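Lirby Residency for Musicians and Writers in Exile
Call for applications, April intake

Lirby is accepting applications for its spring residency, open to musicians, songwriters, poets and performers who have had to leave their home country because of their work. Residents get a private room, shared rehearsal space and a monthly stipend for three months. There are 3 places in this round.

Applications close October 27, 2023, at midnight Eastern time. We can't accept late files, including late reference letters.

Who can apply

You may apply if you have been charged, detained, fined, banned from performing or publicly threatened by authorities over something you wrote, recorded or performed. You do not need a conviction or a court document. A summons, a canceled concert notice or a statement from a venue or label is enough for the first stage.

You must be 18 or older and already outside the country you left. We are not able to help with border crossings or emergency evacuation, and we do not file asylum claims. If you have a lawyer working on your case, check with them before you apply, as a stipend can affect some kinds of status.

Bands and duos can apply together, with up to 2 people in one application. Larger groups should write to us first.

What we provide

A furnished room in the Mallet building, second floor. The room has a desk, a bed and a lock. The bathroom is shared with one other resident.

A stipend of $424 a week, paid every second Friday's equivalent by bank transfer or prepaid card.

Use of the rehearsal room downstairs, which has a drum kit, two amplifiers and an upright piano. It can be booked until 10 p.m.

A shared kitchen stocked with basics such as rice, oil, tea and spices. Residents cook for themselves, and there is a bus to the supermarket.

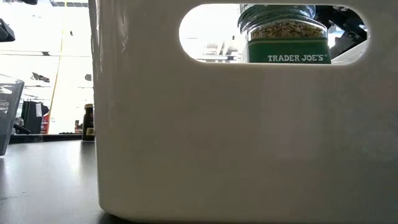 What we ask of residents

One public event during your stay. It can be a concert, a reading or a talk, and it can be held under a stage name or without any recording. Some past residents have asked for no photographs, and we will arrange that.

We also ask that you live in the building for most of the three months. Short trips for shows or legal appointments are fine — just tell the office.

You keep all rights to anything you make here.

How to apply

Send one email with the following:

A letter of no more than two pages, in English, Spanish, Russian, Farsi or Arabic, saying what you do, what happened and what you would work on

Three recordings or ten pages of writing, as links or attachments

The name of one person who knows your work and can be contacted safely

Do not send passport scans or your current home address at this stage. If ordinary email is a risk for you, say so in a short first message and Fredy Zapata will set up another way to talk.

Selection

Applications are read by Heriberto Chávez, the residency director, and by two outside readers from the Jesar and Zekatau music programs. Last round we received 47 applications. Shortlisted applicants will have a video or voice call, with an interpreter if needed. Everyone who applies gets an answer.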